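Oltitz two-finger gripper, review after two months
Reviewed by Maxine Harawira
July 15, 2022

We bought the Oltitz to replace an aging Parry on our small pick-and-place cell. Mounting took an afternoon. The linkage is stiff, the fingers are narrow enough for work inside bowls and trays, and position repeatability has been fine.

The problem is power loss. The manual says the fingers hold position when the supply drops. Ours did not. In May, Junhao Tang hit the emergency stop during a lift and the fingers relaxed over some 2 seconds, long enough for the part to slide out and hit the table. We repeated the stop with the same part and got 5 drops in a row. No one was hurt, and the clear panels kept the part inside the cell.

Prendham, the distributor, blamed our wiring, then sent a replacement brake spring. With the new spring the gripper held a 600 gram test weight through every stop we tried. 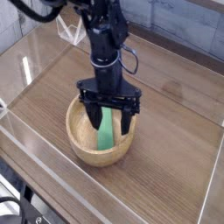

Light, flat parts are still a weak spot. The force reading near zero is noisy, and the controller sometimes reports a grip with nothing between the fingers. Raising the threshold in the Motley driver helps with thick parts and makes thin ones worse. We now check finger width before every lift.

Check the spring on arrival, and test the stop with a load before anyone works near the arm. Three stars.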